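Money matters, with Eimear Carroll

Well, the half-year figures are in from the Grimden Savings Society, and for once I read them the day they came out and not three weeks later with a cup of tea and a guilty conscience. I've had an account there since I was at school (the passbook was orange, and I loved it) so I do take it a bit personally.

The short version is that they made more than they expected. Surplus after tax was up, lending was up, and the number of members falling behind on their mortgages came down to 517 across the whole society. I had braced myself for worse! The chief executive's letter is very pleased with itself, and the word "resilient" turns up on every page, but fair enough, it's been a decent six months.

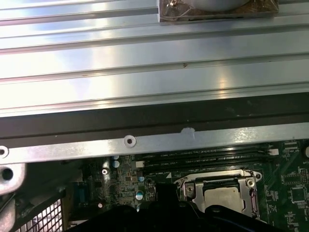 Metalwork up close, ridges and all.

What the letter doesn't dwell on is where the extra money came from. My sister Niamh and I went through it on Sunday afternoon with the calculator out, and as far as we can tell most of it is the gap between what borrowers pay and what savers get. The easy access account, which is the one most of us have, still pays less than the notice account by a good way, and the difference has got wider since February. If you've left your money sitting where it always sat, you've helped pay for that nice surplus.

Niamh moved hers. She rang the branch, waited ages, and spoke to a very patient man who shifted 1,000 pounds into the notice account while she was still looking for her reading glasses. You do have to give 50 days' notice to get it out again, so please don't put your boiler money in there. 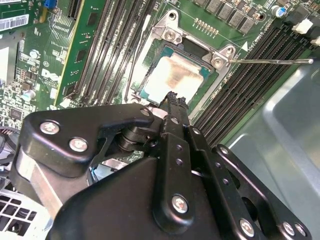 I also had a look at how Grimden compares with the other two I keep an eye on. Fisuvum, the online one, pays a bit more on everything but has no branches at all, and its app logged me out twice while I was trying to find the rates. Tian Mutual is paying less than either of them, though it does let you take money out the same day, and the people on the phone are lovely. I've kept a little in each for years, mostly out of nosiness.

Costs are the other thing to watch. Grimden's running costs went up again, nearly all of it wages and the new accounts system, Deltoment, which they've been promising us for ages. Half of it is live now. Statements already come in the new layout (I can't find the interest line on mine, it's moved to the back) and standing orders are due to follow. Anyone with regular payments going out should check them the month they switch over, and I'd keep a paper copy of the list as well.

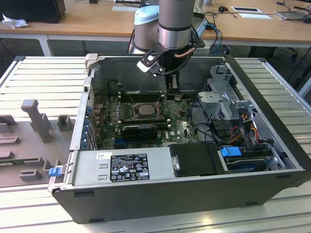
On the dividend question, because several of you have written in: Grimden is owned by its members, so there are no shares and no dividend as such. What there sometimes is, in a good year, is a loyalty bonus for people who've been with them a long time. Last year it was 3 pounds each. I bought a scone. The board says it'll decide on this year's after the full-year accounts, and I'd love to see it go on the savings rate, where everybody would get some of it.

You can put that to them yourselves, by the way. Questions for the members' meeting have to be in by 17th October, by letter or through the website, and you need your membership number, which is on the top right of your statement. Mine's going in the post tomorrow. Niamh has written one too, and it runs to two sides.

Next time I'll be looking at children's accounts, so if you've opened one lately do drop me a line and tell me how you got on.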